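4 家財目録における木の色の呼び名

前節では、ブラガンサ(Bragança)の目録がどのような事情で作られ、どのような手を経て今日まで伝わったのかを、いささか細かすぎるほどに述べた。本節ではようやく中身に入り、目録の書き手たちが木でできた家財や建具の色をどう呼んだかという、筆者が長年気にかけてきた問題を扱いたい。読者のなかには、家財の目録に色など書いてあるのかと思われる方もあるだろう。筆者もはじめはそう思っていた。目録とは要するに財産の一覧であり、値段と員数と傷み具合が分かれば用は足りるはずである。ところが頁を繰っていくと、「赤い櫃」「黒い腰掛」「蜜のような色の扉」といった言い方が思いのほか頻繁に現れ、しかもそれが同じ家のなかで微妙に使い分けられている。この使い分けにつきあっているうちに、一つの節が必要になってしまった。

4.1 資料と採録の範囲

中心となるのは1731年の目録である。紙の状態は全体によく、綴じ目に近い部分にだけ虫損がある。そこから木製の家財および建具に関わる記載を300項目採り、材の名、色の名、置かれた部屋、評価額の四つの欄を設けて書き写した。色の名が添えられていたのはそのうち60項目である。割合としては控えめだが、色を書く義務が書き手にまったくなかったことを思えば、これはむしろ豊かな数だと筆者は受け取っている。

比較のために、スティヴォフ(Stivov)の教区に残る遺産分けの記録と、スカークウッド(Skarkwood)の屋敷の賃貸台帳を用いた。三つの土地は言葉も気候も違い、家の建て方もまるで違う。これらを一つの机に並べることについては、草稿の段階で何人もの方からご心配をいただいた。ごもっともなご意見である。ただ、本稿の関心は語の系譜をたどることよりも、限られた紙幅のなかで人が物を見分けるために何を書き残すかという点にあり、その限りでは土地の隔たりがかえって助けになると考えている。

採録にあたっては、色の名と材の名の区別がつかない場合に最も苦労した。たとえば「栗の」という語は、栗材で作られたという意味にも、栗の実の色をしているという意味にもとれる。綴りや語尾から判断できるものは判断したが、どちらともつかないものは色の名に数えていない。また、布張りの椅子のように木と布が一つの品をなす場合、色の語がどちらにかかるのかが文面から決められないことがある。これも除いた。除いたもののなかにこそ面白い例が多く、惜しい気持ちは残るのだが、線を引かなければ先へ進めない。

4.2 「赤」の広さ

まず目につくのは、「赤」と訳さざるをえない語の守備範囲の広さである。今日の私たちが赤と聞いて思い浮かべる色に塗られた家具は、目録のなかにほとんど見あたらない。赤い櫃とされたものが別の年の記載では茶色の櫃となり、さらに後の記載では古びた暗い櫃となっている例がある。寸法も錠前の数も同じなので、同一の品と見てまずまちがいないだろう。櫃のほうが年とともに色を変えたのか、書き手が代わったために呼び名が変わったのか、記録だけからは決められない。おそらく両方であろうと、筆者はやや気楽に構えている。

木の色というものは、実際、ひと続きの坂のようになっている。明るい橙から錆色を経て焦げたような茶に下り、赤みを残したままほとんど黒に近づいていく(図4)。この坂のどこに立って「赤」と言い、どこから「黒」と言うかは、人によっても、隣に何が置かれているかによっても変わる。

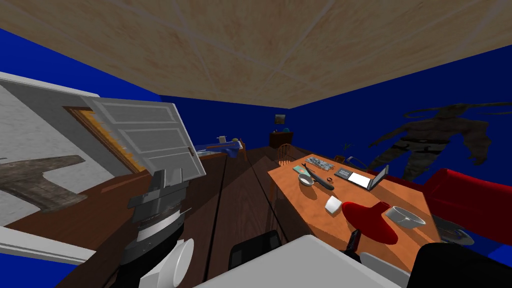
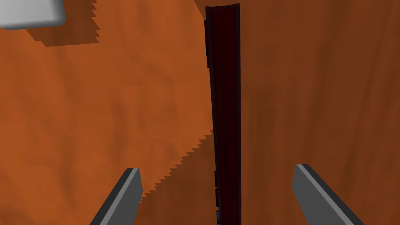

図4 屋内の木部の色調(いずれもコンピュータグラフィックス)。1枚目は橙褐色の扉枠と暗褐色の床板、2枚目は橙色の木目の面と、縁がほとんど黒い暗赤褐色の縦長の部分。

隣に何が置かれているか、という点はもう少し丁寧に述べておきたい。ブラガンサの目録では、「黒い」という語が単独の品に使われることは少なく、同じ部屋に似た品が二つ以上あるときに集中して現れる。腰掛が一つしかない部屋では、その腰掛はただ腰掛と書かれる。二つあれば、片方が「黒い腰掛」になり、もう片方は「もう一つの腰掛」、あるいは「赤い腰掛」になる。つまり書き手は色を記録しようとしていたというより、後でこの紙を手に部屋へ戻ってくる人が品を取り違えないように、という親切心から書いていたようである。遺産を分ける場面を想像してみれば、これはよく分かる。どちらの腰掛が姉のもので、どちらが弟のものかを、立ち会わなかった人にも伝えなければならないのだから。

このように考えると、同じ品が年によって赤とも茶とも呼ばれることは、さほど不思議でなくなる。部屋の顔ぶれが変われば、見分けに必要な言葉も変わる。暗い櫃が一つ売られて出ていけば、残った櫃のうち比較的暗いものが、今度は「暗い櫃」の名を引き受けることになる。筆者はこれを、いくぶん大げさではあるが、名の相続と呼んでいる。

4.3 扉と枠

家具に比べると、建具の色の書かれ方はだいぶ異なる。扉は家に付いているものであり、持ち出して分けることがふつうはない。そのため遺産分けの記録であるスティヴォフの資料には扉がほとんど出てこないのだが、賃貸台帳であるスカークウッドの資料では、逆に扉が主役といってよいほど繰り返し登場する。借り手が入れ替わるたびに、蝶番が鳴らないか、把手が緩んでいないか、塗りが剝げていないかを確かめ、前の借り手に修繕の費用を求めるかどうかを決める必要があったためである。

興味深いことに、スカークウッドの台帳では扉の板とその枠とが別の行に書かれている。扉は「塗り」、枠は「木のまま」とする組み合わせが最も多く、このとき色の名が付くのは必ず枠のほうである。塗られた扉については、塗りの新旧と剝げの有無だけが書かれる。塗り直せば済むものの色をわざわざ書きとめる必要はない、ということなのだろう。枠のほうは、日の当たり具合や手の脂によって部分ごとに色が違ってくるので、「下のほう暗し」「錠の側、磨れて明るし」といった、短いながら情の通った注記が添えられることがある。こうした注記を読んでいると、冷えた廊下に膝をついて枠の下端をのぞきこんでいる台帳係の背中が目に浮かぶようで、筆者はしばしば作業の手を止めてしまった。

床板についても一言しておく。三つの資料のいずれにおいても、床の色が書かれることはきわめて稀である。床は部屋のどこにでもあり、見分ける相手を持たない。例外は張り替えがあった部屋で、ここでは新しい板が「白い板」と呼ばれている。白木という日本語を持つ私たちには飲み込みやすい言い方だが、訳語としてそのまま「白い」と置いてよいかどうかは迷うところで、本稿では「白い(新材の)」と補って訳した。この補いが親切すぎるというご批判は甘んじて受けるつもりである。

4.4 光と季節

もう一つ、あまり論じられてこなかった事柄として、目録がいつ作られたかという問題がある。ブラガンサの目録のうち、色の名がとりわけ少ない部分は2月に書かれている。窓の小さい家で、日の短い時期に、灯りを手に部屋から部屋へと移りながら書いたものであれば、色にまで気が回らなかったとしても無理はない。もっとも、この部分は書き手も異なっており、季節のせいか人のせいかを切り分けることは今の資料では難しい。寒い部屋での仕事は誰しも早く終えたいものであるから、単に急いでいただけとも考えられる。

それでも光の問題を捨てきれないのは、灯火のもとで書かれたと明記のある箇所では、「赤」の語がほかの部分より好まれているように見えるからである。油の灯りは木を赤く見せる。昼に見れば茶と呼んだはずの卓を、夜に見て赤と書いた、ということは十分にありうる。筆者は一度、自宅の古い茶箪笥を昼と夜に見比べ、思いつく色の名を紙に書いてみたことがある。昼の紙には「飴色」とあり、夜の紙には「小豆色」とあった。もちろんこれは論拠にはならないが、同じ目の同じ人間が一日のうちにこれだけ動くのだということは、目録を読むときの心構えとして役に立っている。

昼夜の別が書かれた箇所はごくわずかで、書かれていない大部分については推測の域を出ない。書き手が部屋を回った順序が復元できれば、夕方に近い部屋とそうでない部屋をおおよそ分けられるかもしれない。この作業はまだ途中であり、厨房から始まって屋根裏に終わる家と、その逆の家とが混在しているために、思うように進んでいない。

4.5 訳語についての覚え書き

最後に、本稿で用いた訳語について断っておく。原語のうち、明るい側の語には「蜜色」を、中ほどの語には「茶」と「赤」を、暗い側の語には「暗い」と「黒」をあてた。「飴色」という美しい訳語を使いたい誘惑は終始あったのだが、飴色には年を経て艶が出たという含みがあり、原語にはそのような褒める調子がない。目録の書き手は、古びたものを古びたと書くことにためらいがなく、暗い色の品にはたいてい低い値をつけている。木の古色を尊ぶ私たちの好みを、うっかり訳文に持ち込まないように気をつけたつもりである。

ただし一箇所だけ、評価額がどうにも説明できない品がある。「黒く、古い、だが良い」と書かれた小卓で、同じ部屋の新しい卓よりも高い値がついている。「だが」にあたる語は行の上に小さく書き足されており、墨の濃さも本文とは違う。いつ誰の手で加えられたものかは分からない。書き足しの筆跡については付録の一覧に写しを掲げたので、お心当たりのある方はぜひご教示いただきたい。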